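자료실 > 베소덱 시연 수집 프로젝트 > 자주 묻는 질문

베소덱 시연 수집 프로젝트 자주 묻는 질문

최종 수정: 2023년 7월 21일

베소덱(Besodeck)은 시뮬레이션 안에서 사람이 로봇 팔을 조종해 시연을 모으고, 그 시연으로 모방학습 정책을 훈련하는 공개 프로젝트입니다. 메일로 들어오는 질문이 꽤 쌓여서 한곳에 모았습니다. 읽다가 빠진 게 보이면 꼭 알려 주세요. 질문 받는 거 정말 좋아합니다!

■ 참여 전에

로봇을 한 번도 다뤄 본 적이 없는데 참여할 수 있나요?

네, 대환영입니다! 지금 가장 깔끔한 시연을 보내 주시는 분들 중에도 로봇 경험이 전혀 없던 분들이 있어요. 게임 패드를 잡아 본 적이 있다면 금방 감이 오고, 없어도 연습 장면에서 천천히 익히면 됩니다. 연습 장면의 기록은 서버로 올라가지 않으니 마음껏 떨어뜨리고 밀고 부딪쳐 보세요.

어떤 장비가 필요한가요?

그래픽 카드가 있는 컴퓨터와 조종 장치 하나면 됩니다. 조종 장치는 게임 패드와 6축 마우스를 모두 지원합니다. 키보드로도 움직일 수는 있는데, 손목을 돌리면서 동시에 내려가는 동작이 잘 안 되기 때문에 수집용으로는 받지 않습니다. 연습할 때는 키보드를 쓰셔도 괜찮습니다.

왜 실제 로봇이 아니라 시뮬레이션인가요?

여러 사람이 각자 집에서 같은 과제를 할 수 있다는 점이 제일 큽니다. 장면을 원하는 상태로 똑같이 되돌릴 수 있고, 조명이나 상판 무늬를 바꿔 가며 같은 동작을 다시 렌더링할 수도 있어요. 물론 접촉이나 마찰은 실제와 다릅니다. 이 차이를 얼마나 메울 수 있는지가 저희가 가장 궁금해하는 부분이고, 그래서 이 일이 재미있습니다.

■ 시연 녹화

에피소드 하나는 어디서 시작해서 어디서 끝나나요?

녹화 버튼을 누른 뒤 팔이 대기 자세에 멈춰 있는 상태에서 시작합니다. 물체를 목표 위치에 놓고, 집게를 벌리고, 위로 물러난 다음 정지하면 끝입니다. 정지 상태를 3초 유지해 주세요. 이 꼬리 부분이 잘리면 정책이 '다 끝났다'는 순간을 배우지 못하고 물체 위를 계속 맴돕니다. 처음 버전에서 저희가 직접 겪은 일이에요.

한 번에 몇 개나 찍어야 하나요?

과제 하나의 기본 묶음은 에피소드 70개입니다. 하루에 다 하실 필요는 전혀 없습니다. 오래 조종하다 보면 동작이 급해지고 접근 경로가 점점 비슷해지거든요. 저희 팀도 나눠서 찍습니다. 중간에 저장해 두면 다음에 켰을 때 이어서 할 수 있습니다.

집다가 실패하면 지워야 하나요?

지우지 마세요! 미끄러졌다가 다시 접근해서 집은 시연은 아주 귀한 자료입니다. 매끈한 성공만 배운 정책은 조금만 어긋나도 어쩔 줄을 모르는데, 다시 시도하는 모습이 섞여 있으면 훨씬 끈질겨집니다. 같은 에피소드 안에서 재시도는 2번까지 허용하고, 그래도 안 되면 '실패'로 표시해서 그대로 올려 주세요. 실패 묶음은 따로 모아 성공 판별기를 훈련하는 데 씁니다.

조종하다가 중간에 멈추고 생각해도 되나요?

짧게 멈추는 건 괜찮습니다. 다만 한참 멈춰 있는 구간이 많으면 정책도 똑같은 자리에서 머뭇거리게 됩니다. 시작하기 전에 물체 위치를 보고 어느 쪽으로 들어갈지 먼저 정해 두면 손이 훨씬 편해요. 생각이 길어질 것 같으면 취소하고 새로 시작하시면 됩니다.

매번 똑같이 집는 게 좋은가요?

큰 흐름은 일정하게, 세부는 조금씩 다르게 해 주세요. 이를테면 포크 과제에서 어떤 때는 손잡이를, 어떤 때는 머리 쪽을 잡는 건 아무 문제가 없습니다. 다만 한 묶음 안에서 잡는 부위를 바꿨다면 메모 칸에 적어 주세요. 나중에 부위별로 나눠 훈련해 보면 결과가 달라서 비교하는 맛이 있습니다.

■ 포크 과제

포크 과제가 유난히 어렵다는데 정말인가요?

정말입니다. 포크는 얇고 납작해서 상판 위에 누워 있으면 손가락이 파고들 틈이 별로 없습니다. 컵이나 상자처럼 대충 내려가서 오므리면 집히는 물체가 아니에요. 높이가 조금만 높으면 허공을 집고, 조금만 낮으면 손가락 끝이 상판을 누릅니다. 그래서 저희는 이 과제를 제일 아낍니다. 조종하는 사람의 미세한 조정이 데이터에 그대로 남거든요!

손가락은 언제 오므려야 하나요?

손가락 두 개가 포크 양쪽에 자리 잡고, 카메라 화면에서 양옆으로 상판이 조금씩 보일 때가 좋은 출발점입니다. 한쪽 틈만 유독 넓으면 오므리는 순간 포크가 밀리면서 돌아갈 수 있습니다. 아래에 붙인 화면에서도 머리 부분 양쪽에 틈이 남아 있고, 갈래와 오른쪽 손가락 사이가 특히 눈에 들어옵니다. 오므리기 전에 가운데를 한 번 더 맞춰 보는 습관을 들이면 성공률이 눈에 띄게 좋아져요.

상판 무늬가 복잡해서 포크가 잘 안 보여요.

일부러 그렇게 둔 장면이 있습니다. 갈색과 회색이 섞인 대리석 위로 희끄무레한 줄무늬가 사방으로 뻗어 있고, 그 위에 흰 포크가 놓이는 장면이 대표적이죠. 단색 상판만 보고 배운 정책은 흰 줄무늬를 손잡이로 착각하기 쉽습니다. 사람이 보기에 헷갈리는 장면일수록 시연의 값어치가 큽니다. 정 안 보이면 연습 모드에서 윤곽선 표시를 켜고 위치를 익힌 뒤, 녹화할 때는 꺼 주세요.

■ 올리기와 검수

어떤 데이터가 저장되나요?

카메라 화면, 관절 각도, 집게 벌어짐, 조종 입력, 그리고 물체의 위치와 자세입니다. 물체 자세는 시뮬레이터가 알고 있는 값을 그대로 기록합니다. 개인 정보는 참여자 별칭만 남고, 이것도 공개판에서는 무작위 문자열로 바뀝니다.

검수는 누가 하나요?

자동 검사를 먼저 돌립니다. 빠진 시점이 있는지, 끝부분 정지 구간이 있는지, 관절 값이 튀지 않는지를 봅니다. 그다음에는 길레스피 멘지스(Gillespie Menzies)가 이끄는 검수 팀이 사람 눈으로 재생해 봅니다. 반려될 때는 꼭 이유를 적어 보내 드리니 너무 속상해하지 마세요. 저희 팀원들 것도 자주 반려됩니다.

아스홀름(Asholm) 형식과 조타셀(Jotasell) 형식 중 무엇으로 올려야 하나요?

새로 시작하시는 분은 조타셀 형식으로 올려 주세요. 아스홀름 형식은 집게 값을 열림과 닫힘으로만 저장해서 포크처럼 살살 오므려야 하는 과제에는 아쉬움이 있습니다. 예전에 모아 둔 파일은 변환 도구로 옮길 수 있지만 중간값은 되살아나지 않습니다.

제가 모은 시연으로 훈련한 결과를 볼 수 있나요?

그럼요! 묶음이 통과되면 이네스(Innes) 훈련 서버에 자동으로 들어가고, 훈련이 끝나면 정책이 같은 장면에서 움직이는 영상을 받아 보실 수 있습니다. 자기 버릇이 정책에 고스란히 옮겨 간 걸 보면 얼마나 신기한지 몰라요. 접근하기 전에 살짝 옆으로 도는 버릇까지 따라 합니다.

다음 과제는 무엇인가요?

10월에 숟가락과 포크를 나란히 놓고 지정된 쪽만 집는 과제를 엽니다. 먼저 써 보고 싶은 분은 메일 제목에 '사전 시험'이라고 적어 보내 주세요.

이 사이트는 로그인 상태 유지를 위해 쿠키를 사용합니다. [동의] [설정 변경]

문의: 베소덱 운영팀 | © 2023 Besodeck | 맨 위로
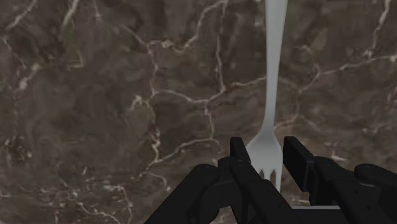 - 3 -

베소덱 시연 수집 안내, 포크 과제: 대리석 상판, 집게 손가락 사이에 놓인 포크 머리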